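Plindstead Community Lab Opens Its Tip Box Refill Bench to Schools and Small Labs

PLINDSTEAD, Aug 22, 2022 – I'm Carmela Arroyo, and I look after the teaching benches at Plindstead Community Lab. I've been asked to write our news up properly this time, so I'll start with the news: from this fall, any school or small lab in the Plindstead area can bring us its empty pipette tip boxes and take them home refilled. We're calling it the Trirnora Refill Bench, after the old Trirnora building where we rent our rooms, and it's free to join for the first year.

If you've never worked in a lab, a pipette tip is the little clear cone that goes on the end of a pipette so you can move tiny amounts of liquid without mixing up your samples. You use one, you throw it out, you grab the next one. They stand in a rack with a grid of holes, and the rack sits on top of a plastic box. When the rack is empty, an awful lot of people throw the whole thing in the trash, box and all! I did it myself for years and I still feel a bit bad about it.

Last May we ran a trial with two schools and the Nondar soil testing group. Between them they handed over 176 boxes in a month, most of them perfectly good. We washed them, checked the lids and sorted the racks by size (this took longer than all the rest put together, as the colors mean different things to different makers). Then we filled them from bulk bags of new tips and sent them back out. Zsófia Bárány, who teaches biology at Győri School, had her students do some of the sorting and told me they argued about rack sizes all the way through lunch.

"I used to ration tips toward the end of the term," Zsófia said. "This year we had enough left over to let everyone repeat the dilution lab, and some of them badly needed to."

We only put new tips in the boxes. People ask me about this every time, so let me say it in plain words: used tips don't come back to us, ever. Please empty your racks before you drop them off, down to the last few in the back corner. A rack that arrives with tips still standing in it gets set aside, and we can't put those tips back into circulation because we don't know where they've been.
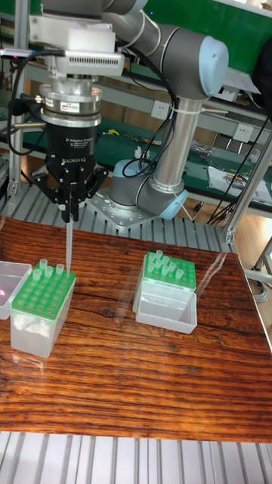
Plindstead Community Lab | Teaching Benches and Supplies

A few practical things. Clear boxes are the easiest for us, because we can check the inside at a glance, but we take solid ones too. If you tuck cotton or tissue in the bottom of your boxes, take it out before you bring them in. Racks can be any color as long as none of the holes are cracked. Keep each rack with its own box if you can – a green rack that nearly fits somebody else's box is no use to anyone, and I have a shelf of those already.

We have room for 60 member groups in the first year and storage for 400 boxes at a time. Each group can swap up to 60 boxes a term. If you need more than that, talk to Ernő Pap at the supplies desk and he'll see what's left once everybody has had their share.

The bench opens for drop-offs in the second week of the fall term, at the side entrance of the Trirnora building. Bring your boxes in a carton with your group's name on the outside. Sign-up forms are at the front desk, or you can ask for one by mail.

Press contact: Olga Azevedo, Plindstead Community Lab, Trirnora building, Plindstead. Olga can set up visits to the bench and interviews with Zsófia or me.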